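Liesl Steiner wants me to believe that the cheapest way to cool a house is to open the windows at the right time and shut them at the right time. She has been telling people in Brincombe this for 12 years. I have heard plenty of people sell plenty of things for hot houses, so I asked what the catch was.

"You have to get up," she said. "I'm at the windows by five. By eight everything is closed and the blinds are down."

That was the whole pitch. Steiner runs evening classes on summer cooling at the Donnelly branch library, and she charges 40 dollars a household, which struck me as a lot for advice my grandmother gave away. She didn't argue.

"Your grandmother had thick walls," she said. "Most people who come to me have an attic that bakes all afternoon and one bedroom nobody can sleep in. They've already bought the second fan."

I asked for numbers. She had a folder of them, mostly her students' own thermometer readings, and mostly from the people who stuck with it. The ones who quit don't send readings. She granted that -- a little stiffly -- and moved on to attic vents.

Temitope Mohammed took the class two summers ago. He owns a narrow two-story place on Conley Street and keeps his electric bills in a shoebox. He had been quoted $2,247 for a new window unit and the wiring to go with it.

"I didn't buy it," he said. "I'm not saying I won't. Last July we had a week when it never dropped below 80 at night, and then opening the windows does nothing. You're just letting in more of the same."

Steiner, when I passed this along, said she tells every class that. Mohammed remembers it coming up once, near the end.

What did help him, he says, was a shade cloth hung outside the west window. It looks terrible and his neighbor has mentioned it. The next class starts in May.
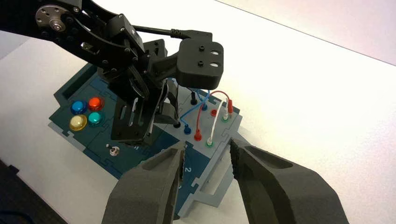

Does a shade work as well on the inside of the window?

Usually it doesn't, Steiner says, as the sun has already come through the glass by then, but a pale blind pulled all the way down is still better than bare glass.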